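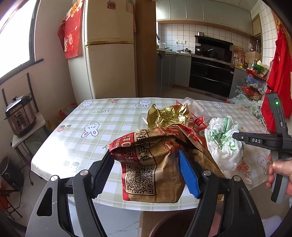

青团不放糖

餐桌怎么收都收不干净,零食袋和塑料袋到底该放哪儿?

发布于2020年5月19日 浏览 794 收藏 31

各位好,潜水挺久了,第一次自己发帖,话可能有点多,大家多包涵。

我家的情况是这样的:餐桌和厨房连在一块儿,中间没有隔断,坐在桌边一抬头就是灶台和油烟机。当初搬进来的时候觉得这样挺好,做饭的人和吃饭的人能说上话,端菜也近。住久了才发现,桌子成了全家的中转站,谁进门手里拿着什么都往上一放,买菜回来放一下,拆快递放一下,吃零食更是坐下就吃,吃完人走了袋子还在。

照片里就是我家桌子平常的样子。那个皱巴巴的牛皮纸色的零食袋,后面那团金色的包装纸,旁边的透明塑料盒,还有右边那个印着绿字的白塑料袋,都是那种“说扔吧好像还有用,说留吧又不知道留着干嘛”的东西。我每天晚上收一遍,第二天下午又是这样。桌布倒是我自己挑的,浅绿格子带小白兔,上面还有小花和LUCKY,我特别喜欢,就想让它露出来多一点,结果一年到头也看不到几只完整的兔子……

除了桌子,还有几个地方也一直让我心里不舒服,一并问了吧:

一是塑料袋。买菜攒下来的白袋子都堆在置物架下面,我妈说套垃圾桶用得着,不让扔,可是攒的速度永远比用的快。我试过塞进一个大袋子里挂起来,过几天那个大袋子自己就变成了一个很大的球,拿的时候一扯扯出来一串。

二是置物架。就是灶台右边那个铁丝的架子,吃的、瓶瓶罐罐都往上面放,旁边台面上又是一堆油和酱料瓶子。炒菜的时候手忙脚乱的,要找一瓶醋得把前面的先挪开。

三是锅。有一口不锈钢锅常年放在油烟机顶上,电压力锅在窗户下面的小白桌上。压力锅那个位置我觉得还行,插座近,但是油烟机上面那口每次拿下来都要先洗一遍才能用,一手的油灰。可是柜子里又真的塞不下了。

我看过一些收纳的视频,人家都是整面墙的柜子,统一的白盒子贴上标签,看着是舒服,可我家房子是旧格局,也不打算重新装修,预算最好控制在500以内。家里有老人,太复杂的规矩老人记不住,记住了也不愿意照做,我也不想为这点事天天在家里念叨,伤感情。

有没有哪位家里也是餐桌挨着厨房的,想听听你们是怎么过日子的。不用多漂亮,能让桌子在晚饭前是空的我就谢天谢地了。

补充一下:冰箱是双门的那种高的,就在餐桌后面,冰箱里面还算整齐,这个不用操心。

共有3个回答

老灶台边上

你这个帖子我从头看到尾,感觉像在看我自己家,哈哈。我家也是桌子挨着厨房,住了好多年了,我来说说我们家折腾下来剩下的几个办法吧,有些可能不适合你,你挑着用。

先说桌子。我以前也是每天晚上收一遍,收得很辛苦,后来想明白一件事,东西往桌上放是因为桌子离手最近,你让大家别放,那总得有个同样近的地方能放。所以我在桌子旁边靠墙的位置摆了一个窄窄的小推车,三层,最上面一层只放一个浅筐。吃了一半的零食,统统进这个筐,不分类,也不贴标签,谁都可以往里扔。老人一听就懂:“零食放筐里”。就这么一句话,我婆婆当天就会了,现在她比我还积极,我把瓜子搁桌上她还要说我。

筐一定要小。我第一次买大了,结果里面能翻出过年时候的糖,都粘在纸上了。后来换成小的,满了就必须有人吃掉或者扔掉才放得下新的,反而清爽。我家那辆小推车是Liso的,轮子一般,推起来有点响,但是我们基本不推,所以也无所谓,你买别家的也一样,量好宽度就行。

零食袋开了口的,在筐边上夹几个夹子,顺手一夹。你那种纸的袋子我有个建议,里面要是吃的是带油的炸货、烤货之类的,别留过夜,纸袋软了里面的东西也不好吃了,倒进带盖的盒子里,袋子当场就扔。像你说的那种透明塑料盒,洗干净晾干正好可以装这些,不过这种盒子家里留两三个轮着用就够了,多了又是一堆。

然后是“好像还有用”的东西。包装纸啊,一次性的盒子啊,我给自己的规矩是:现在能说出来下一次用在哪儿,就留;说不出来,扔。我丈夫一开始老说“先放着嘛”,我就问他放着装什么,他想半天说不出来,自己就拿去扔了。这个要笑着问,不能板着脸问,你说不想伤感情我特别理解。

另外桌子底下或者桌子边上放一个小垃圾桶,真的很管用。以前我家垃圾桶在灶台那头,吃零食的人懒得站起来走过去,包装纸就留在桌上了。挪了一个小的过来,金纸银纸就都有去处了。就是要记得每天倒,天热了招虫子。

塑料袋这个,老一辈的人都舍不得扔,我妈也是。我没有跟她争,我跟她商量了一个数,14个,够套两个礼拜的垃圾桶了。用一个抽纸盒那样的扁盒子装着,袋子压平了,叠成长条,一个压着一个的提手往里放,抽一个下一个的头就出来了。叠袋子这个活我妈喜欢干,看电视的时候手里有点事做。放满了就不再收了,多出来的小袋子买菜的时候带出去接着用。你家置物架下面那一堆,找个周末全倒出来,破的、有味道的、沾了菜水的先扔,我猜一下就能去掉一大半。

还有啊,你那块桌布真可爱,格子配小兔子,我看着心情都好。亮面的桌布有个毛病,放久了的塑料袋会有印刷的颜色粘上去,尤其是热的东西压着的时候,所以印了字的袋子别在上面搁太久。要是已经粘上了,先拿一点点食用油抹一下,等一会儿再用洗洁精擦,别上来就用钢丝球,我擦花过一块,心疼了好久。不管用什么,先在垂下来的边角上试一试。

最后说一句,别要求自己一整天都干净。我家现在的标准就是晚饭前桌上没东西,其他时间乱就乱吧,过日子嘛。我一般是饭焖上的时候收,饭还没跳桌子就好了。

搬了五次家

餐桌的部分楼上说得很全了,我补充一下灶台那边。

油烟机顶上那口锅,建议拿下来。一个是油灰,你自己也说了每次要先洗;再一个是拿的时候要举过头顶,家里有老人的话更要小心,手上有油一滑就砸下来了,下面还是灶。我在Didandale那边租房的时候厨房比你家小得多,也是没地方放锅,后来的办法是把锅全搬出来,过了一遍,凡是一个月没用过的先装箱子放到别的屋子去,过段时间要是没人找它,就送人。留下来的大锅套小锅,盖子另外竖着放,用那种放盘子的沥水架插着就行。这样下面的柜子一下就松了。

要是那口锅就是逢年过节才用一次的大蒸锅汤锅,那洗干净擦干,套个袋子扎紧,放到高一点的吊柜里或者别的屋都行。套袋子还能消化你一个塑料袋,哈哈。

置物架的问题我觉得在于吃的和调料混在一起了。你试一下这么分:

炒菜时候手一伸要拿到的,油、盐、酱油、醋,放台面上,找一个能擦洗的托盘装着,托盘放满就不许再加。擦台面的时候整个托盘一端就走了,不用一瓶一瓶挪,我觉得这是花钱最少见效最快的一招。

偶尔才用的酱、没开封的备用瓶子,放架子中间。高的在后,矮的在前,同一种只放一瓶在外面。

米面干货和整包的吃的放架子下面一点,重的在下,架子也稳。但是最底下别直接挨着台面,留点空好擦。

没开封的零食我建议也离灶台远一点,灶边又热又有油烟,袋子外面摸着黏糊糊的,拿到桌上又把桌布蹭脏了。能往吊柜里挪就往吊柜里挪,一次只拿一两包出来放到桌边的筐里。

铁丝架有个烦人的地方,小瓶子放上去会歪。我是拿旧的塑料垫板剪成和层板一样大铺上去,脏了拆下来冲一冲。要买现成的也有,Whiteley有一种裁好的垫片,我用过,边上会翘,得用扎带绑一下,自己剪的效果差不多。

酱料瓶子趁这个机会看一下日期。我上一次搬家收拾出来三瓶开了封的蚝油,都是以为没了又去买的,瓶口都结了硬壳。开了封的蚝油和豆瓣这些多数瓶子上写着要冷藏,你冰箱里既然还算整齐,匀一格门上的位置给它们,台面上又能少几瓶。

电压力锅在窗户下面,我跟你看法一样,可以不动。就是注意一下排气的时候上方别有窗帘之类的东西,墙上挂的布也离远一点,蒸汽老熏着容易潮。小桌子要放稳,锅里装满汤的时候还是挺重的。

预算的话,托盘加垫片加沥水架,怎么也到不了你说的那个数,剩下的钱吃顿好的。

小葱一把

多扔少买就行了。我家什么收纳的都没买,就是零食一次只许买两样,吃完再买。桌子自然就空了。塑料袋我是买菜带布袋子,从根上就没有了。

另外反对一下放小推车,我家买过Jallberg的,最后车上也堆满了,还多占一块地方,拖地还得挪它。

青团不放糖

谢谢各位,写得这么细,我一条一条抄在本子上了!

先汇报一下。昨天吃完饭我就把置物架下面的塑料袋都倒出来了,我妈坐在旁边一边看一边往回捡,我就用了“商量一个数”的办法,没想到她还真跟我讨价还价起来,最后比楼上说的多留了几个,我觉得已经很好了。叠长条她也学会了,说比以前系疙瘩快。

垃圾桶也挪过来一个小的。推车我再想想,小葱说的也有道理,我家桌子旁边确实不宽,先拿一个现成的筐放在桌角试几天,要是好用再说。

油烟机上的锅拿下来洗了,洗的时候才发现锅底比我记得的还要亮。暂时先放在灰色那个地柜里,把水壶旁边那些杂东西清掉以后看看能不能再腾一点。调料托盘已经下单了,量了尺寸的,这回应该不会买大。

还想再问一下老灶台边上,用食用油擦桌布,擦完会不会滑滑的不好洗?我家桌布上有一小块绿印子,我还没敢动它。

老灶台边上

油只要一点点,用棉签蘸着抹在印子上就行,别倒上去。洗洁精擦完再用温水过一遍抹布,擦两次就不滑了。要是印子淡了但还在,歇一天再来一次,别使劲搓,小兔子搓没了就可惜啦。你妈妈多留几个就多留几个,她高兴就好,记得过一阵子再一起数一遍。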